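Home | Guides | Cells & Grippers | Spares | Contact

Filed under: Bench notes, pick and place

Re-teaching the CPU pick on the Skulmont cell

Do this after any finger swap, or when the Oltik log shows 2 missed picks in a row. Last one came up at cycle 2,447. Allow a tea break's worth of time.

Before you start. Speed down to the lowest setting, air and power as normal, key in your pocket. Check every hex socket screw on the gripper links by hand. Don't skip the small pivot screws, they back out first.

Load recipe 1,103. Jog to the hover point over the processor holder and stop there. 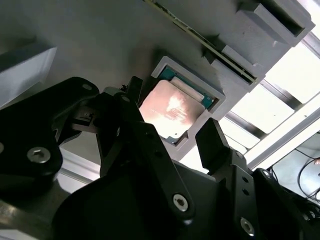
Ravinder Carrier
Cell technician, Bernarton workshop

Fingers either side of the holder, coming in from below on the wrist view. If the chip looks tilted in that view don't panic, work from the edges of the square holder and not from the picture edges. Glare on the metal top will throw the edge finder, so turn the lamp down to 80 and try again. Still no good, wipe the lens.

Look for fluff. There's a dark tuft on the left edge of the holder there. Soft brush, never the air line, it just blows bits under the chip.

Then:

Close slowly till both tips touch. Back off one step.
Save the point. Save it again under the backup name (Carter Doucette lost a mornings work in February).
Run the pick with the chip, dry cycle, no placing.
Check the tips stay clear of the memory strip on the way out. If not, raise the exit point befor anything else.

Full speed only after that. Write the new offsets on the Lu sheet.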